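**Subject: Re: [shopfloor-list] Arms on the picking bench – what happened to your people?**

On 10 April 2025 a list member wrote:

> We're a small parts returns depot and the owners are keen on putting an arm on the sorting bench. I've read the brochures. What I'd like to hear is what it did to the jobs of the people who were there before, and whether they'd want to go back. Also, did anyone's pay change?

Hello all,

I've been meaning to write something about this for a while, so thank you for the nudge, and I'm sorry if it runs on a bit. I look after the returns benches at Witeck, in the Mamo building. We handle mixed bits and pieces that come back from hire kits, and for years that meant standing over a bin and picking things out by hand, 483 bins in an ordinary week. My wrists still remember it.

The arm went live in March of last year. Two of us were taken off picking altogether and the rest of the bench moved to what the rota calls "tending", a word I've never warmed to. You set out the bin, you watch the first few picks, and you step in when it gets in a muddle. Things lying on top of one another are still the hard part – a person just nudges the top piece aside without thinking about it.
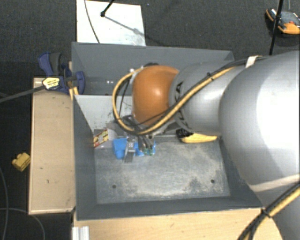
*Posted by the returns bench lead, Witeck (Mamo building)*

The fingertips on the gripper are the little green ones, and I mention them because choosing fingertips was the first decision that anyone on the bench was asked to make. It changed the mood a good deal. Up to then it had all been between the office and Dultel, who did the installation, and people felt it was being done to them.

As for going back, opinions differ. The older hands mostly say no, their backs are better for it. A couple of the younger ones find the watching very tiring, more so than the lifting, and I do understand that. We now swap over every 78 minutes (an odd figure, I know, it's how the shift divides up) and that has helped.

On pay, there was a tending allowance, but it took nearly 2 months of asking before it showed up on anybody's slip. Please get yours in writing before the arm arrives! Ask about training time too. Ours was meant to be in paid hours and a fair bit of it ended up in tea breaks, until the Enton site complained and we all got it put right.

I'm happy to send you our rota and the wording of the allowance if they'd be any use. Write to me off-list, and do say how many are on your bench at the moment.

Warm wishes to everyone,
Returns bench, Witeck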